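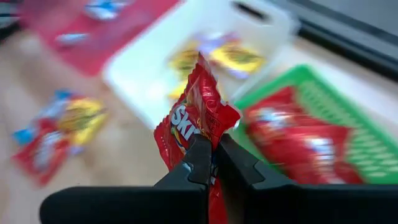 Mikano Two-Arm Sorting Cell

The Mikano is a tabletop sorting cell for wrapped and bagged goods, built for small packing rooms where every order is a little different. Two arms work over one table, you set out whatever bins or baskets you already own, and people can get on with the rest of the order. We love this machine, and we've had one in daily use at our Villca packing room long enough to say why.

Candy is a hard test. A twist wrapper is slippery, a small packet folds up as soon as you squeeze it, and nothing lies the same way twice. The two-finger grippers close slowly and stop early, so a crumpled packet is still a good pick. Teaching a new item takes one person and a handful of samples — no programming — and Elvira Flores, on the morning shift, now does most of it herself.

What changes for the crew is the day itself. Sorting mixed returns used to mean hours of standing and reaching. At Villca those hours went to gift boxes, checking dates and answering customers (the handwritten notes are back, too!). Nobody's hours were cut, and the crew chose which jobs to hand over first.

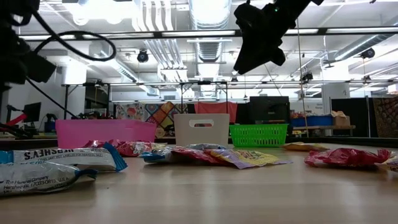
Hortensia Chambi wrote in to say that she was glad to be rid of the reaching but missed the talk around the old sorting table, and that any shop buying a cell should keep one job people do side by side. We agree, and our setup visit now includes an hour with the whole crew to plan for that.

In the package
Two arms with two-finger grippers
Control computer and cables
400 blank bin labels
2 days of on-site training

Good to know
Saved items: up to 200
Bins and table not included
Chocolate should be kept in a cool room, as with hand sorting

Orders placed now ship in September. For a trial day with your own goods, ask for Tülin Çetinkaya at the Cudgate showroom.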